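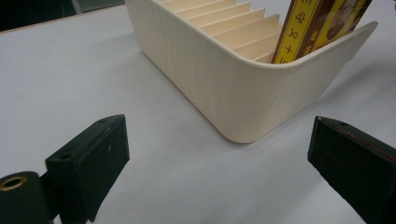
Heo wrote in to ask why I bother comparing fingers at all when the stock ones "pick up boxes just fine," and could I please show how I run a comparison, start to finish, with settings. Fair enough! I've been promising a write-up since the Hilus post anyway, so grab a coffee.

I'm comparing 2 sets of fingers on the same hand-held gripper: the blocky dark ones that I've had forever, and a slimmer set from Perkell with a rubbery pad. The job is pulling a boxed item out of a slotted organizer and putting it back. It sounds easy. Going back in is where I lose all my time.

## Before you start

You'll want:

- the hand-held gripper, with its camera already calibrated
- both finger sets and the right hex key (check this first, I once spent an evening hunting for mine)
- a plastic organizer with narrow slots
- something boxy to put in it, stiff enough that it won't crush
- a plain, pale tabletop
- a text file for notes

The pale table matters more than I expected. With dark fingers you get a nice clean outline against it, and my tracking script stopped losing the fingertips once I quit working on the wood-grain bench.

## Step 1: Zero the opening

Close the fingers all the way and zero the width. Then open them, close them again, and check that the number comes back to zero. If it drifts, tighten the finger mounts before you do anything else. Do this again every single time you swap sets. I skipped it on my first try and had to throw the whole batch out (yes, I sulked).

## Step 2: Pick one start pose and stick to it

I start with the fingers open and low, pointed at the near corner of the organizer, with a stretch of bare table between them. You want the corner and the item in view before you move. If the item sticks up out of the picture a bit, don't worry, you only need enough of its edge to aim at.

Let the item lean however it likes. I used to stand everything up perfectly straight and my results looked wonderful, and then they fell apart the minute I tried a real shelf.

## Step 3: Record the pulls

Go in from above, fingers on either side of the item, close, and lift straight up. Count to two in your head at the top, then lower it back into the same slot. Let go and back out to the start pose.

I do 52 of these per finger set. Any fewer and one clumsy afternoon can swing the whole thing. Swap sets halfway through, then swap back, so your getting tired doesn't land on just one of them.

Mark each try in the notes as one of these:

- clean
- slipped on the lift
- bumped a divider
- wouldn't go back in

That's the whole scoring system. I had a fancier one with points and I could never remember what a four was.

## Step 4: Check the recordings

Before you look at any results, open the files and see whether the frames line up with the width readings. A good session for me comes out at 3,670 frames. If I'm under 2,000, something dropped out, and I redo it instead of trying to patch the gap.

Scrub to the moment of closing on a few tries. The width should stop changing right when the item starts to move. If there's a lag, fix your timestamps now, you'll hate yourself later otherwise.

## What I'm seeing so far

The blocky fingers hold better on the lift, no question. There's a lot of flat face to press with. But they're wide, and in a narrow slot they love to knock the divider next door. The Perkell pair slides in beautifully and then lets the item twist, so going back in takes me a second nudge more often than I'd like.

For a slotted organizer I'd still start with the blocky set and come in at a slight angle, thinner edge first. If your slots are wider than mine, try them straight on.

Next up is the same test with the Pikville controller doing the closing in place of my hand on the trigger. I haven't settled on a closing speed for that yet, so if you've got one that works for light boxes, leave it in the comments!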